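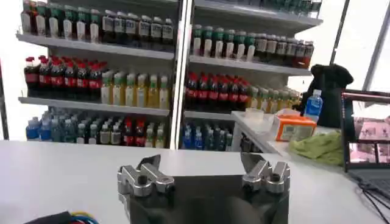 Drinks corner and linens: where we are

Progress report to Estíbaliz Arroyo, Halance
Jun 24, 2019

Hi Estíbaliz,

You asked for something short this time, so I'll try, but you know me! The big thing since my May report is that the drinks shelves are up and stocked. They stand right behind the white table, and the colas with the red caps and red labels have a stretch of the second level to themselves. I'm really pleased with how it looks. People walk in and know straight away that it's a place to get a drink.

Deciding what goes where took longer than the stocking did. Heather Strachan wanted everything sorted by brand, I wanted it sorted by color (easier for anyone who is filling gaps in a hurry), and we ended up with a bit of both. The full plan is in the Hepburn folder if you'd like to look. Please don't move anything in that file without telling Heather, she has the reorder list linked to it.

Money so far

We have spent $582 on drinks and $300 on cloths and table supplies. Both are inside what Halance approved in the spring. The drinks order came from Motetti in two deliveries, and the second one was short a case of water, which they have credited to us. I'm not asking for anything extra this quarter. I may want to shift a little from supplies to drinks in the next one – let's talk about that when you visit.

The table and the cloths

I said in May that I wanted the table kept plain, and I still do. No signs, no flower pots, no basket of leaflets (I know, I know, Plinach sent us a whole box of leaflets). The table is for handing things over and for folding, and the more we put on it the more we have to take off again.

The cloths are gray. We tried white first and went off them in a week. The gray ones are soft, they fold down small, and they go in a plain stack under the counter in the back room. Folding is the part I'd still call a work in progress. We do it in layers, working toward one side, and the edges on that side tend to roll and bunch up while the other side stays flatter. Heather's suggestion is to smooth the cloth out all the way before the first fold and then press down after each one, and I've asked everyone to do it like that from now on. 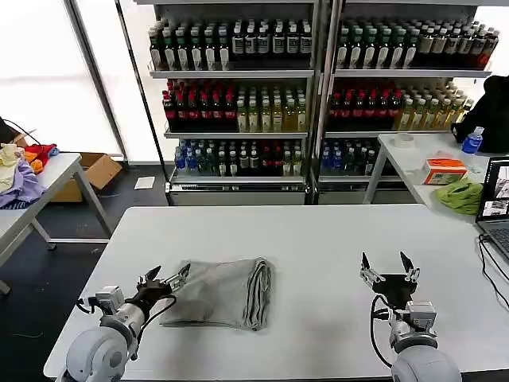
Gray cloth on the white table, with the stocked drinks shelves and the window wall behind.

What's left to do

Shelf labels, mostly. Heather has a draft and I owe her comments on it. We also need to settle the restocking days, and I'd like to know how the window side does through the summer – it gets a lot of daylight, and I'd rather keep the juices out of direct sun if we can. A blind might do it. I'll get a price before I ask you for one.

Could you let me know which week suits you for the visit? Mornings are best for us.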